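Thread: what hard water does to dishes in a small dishwasher, from two months of notes in Malness. **1/**

**2/** Malness water comes up through chalk. My strips read 400 ppm total hardness at the kitchen tap. Anything that dries on a surface leaves its calcium behind, and dark items show it first.

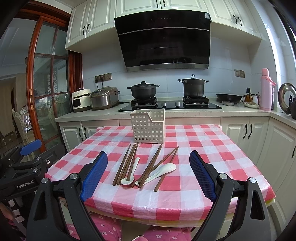

**3/** There are two separate kinds of haze. Scale is a deposit and comes off in white vinegar. Etching is damage to the glass and stays. Put one drop of vinegar on the cloudy patch, wait, wipe. If the spot clears, you have scale.

**4/** The softener in my machine is a resin cartridge that gets rinsed with salt. It ships set to 2. At my hardness the chart in the manual says 4. I ran it on the factory setting until August and blamed the detergent the whole time.

**5/** Salt: Donar coarse, 700 g per fill. Fine table salt cakes in the reservoir and blocks the brine line. Fill right before a cycle so any spill gets washed off the steel floor of the tub.
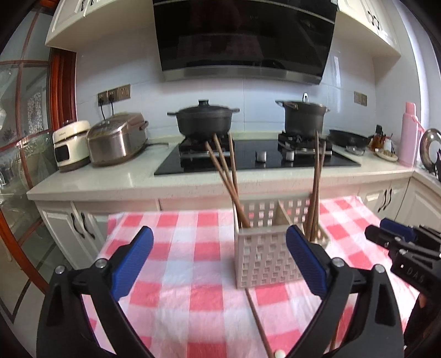 **Do all-in-one tablets replace the salt?**

Only in moderately hard water. The softening agents in a tablet act during the main wash and are gone by the final rinse, and the final rinse is the water that dries on your dishes. Mine need salt plus rinse aid, tablets or no tablets.

**6/** Rinse aid is a surfactant with some citric acid. It makes water sheet off. Too much leaves a bluish film that wipes away with a finger. I have Trudirex in the dispenser at the second-lowest mark. The Kashindye bottle gave the same result on glasses and a worse one on plastic.
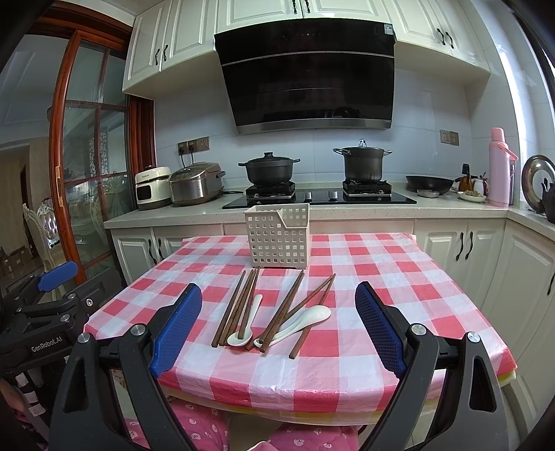 **7/** Plastic dries badly because it holds very little heat after the last rinse. Drops sit in corners and evaporate there, so scale builds up in any part with a lot of edges. A utensil basket with walls of small square holes, like the beige one, has more edges than everything else in the load. Soak it in one part vinegar to four parts water, then run a soft brush over both faces.

**8/** Wooden chopsticks I wash by hand. Long hot cycles raise the grain and the finish goes dull, and after that every mineral spot shows. Dry them flat.

**9/** Next check is 14th October: new strip at the tap, new strip from the sump after the final rinse. If the sump reading is still high on setting 4, I'm replacing the resin cartridge.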